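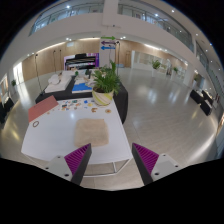
A white table with a beige cloth pad in the middle and a potted plant at the far end.

Berhe Household Wiki
Contents Recent Topics Search Log in
Tables > Table coverings > Table pad

Last edited in July by Apostolos Economou

Table pad

A table pad is a piece of cloth, felt or similar soft stuff laid on a tabletop to protect it, or to give you a nicer surface to put things down on. It can cover the whole table or just a small square of it. I've written most of this article from my own kitchen, so please add to it if yours works differently!

Names

In our house it was always "the mat", and my aunt called it "the under-cloth", even when nothing went over it. Shops tend to use table pad for the big ones and mat for anything you could carry under one arm. A coaster is the smallest relation (one cup, one coaster), and a runner is the long thin one that goes down the middle.

Square pads

The square pad is the one I like best. You put it in the centre of the table and it gives you a home for whatever needs one, like a teapot or a bowl of fruit, or the pieces of a game you're halfway through. The beige one on the white table is a good plain sort, with a soft and slightly fuzzy surface. Cards and small game pieces can sit loose further along, and a plant pot does nicely at the far end, where it won't be knocked by elbows.

My own is a Huvent, 29 cm along each side, and I've had it for five years. Walid Kanaan, who edits the pages on chairs, prefers the 34 cm size and has told me so on the talk page more than once. I think it's too big for a narrow table, but do see his notes.

Full covers

A full cover hangs over the edges and hides the top completely. Black cloth is popular for craft fairs and displays (small bright things show up so well on it), though it does pick up every crumb. For white tables I'd leave most of the top bare and wipe it.

Care

Shake it out of the window first. Fuzzy cloth holds on to biscuit crumbs like nothing else, and a stiff clothes brush gets out what the shaking doesn't. Wash on cool, pull it square while it's damp and dry it flat. I once hung mine by one corner on a Saturday morning and had a diamond by teatime.

Don't put a hot pan on a thin pad. The Bokard ones are thicker, but I still use a trivet.

See also

Coaster
Plant pots indoors
Nudidetti folding tables
Runner (table)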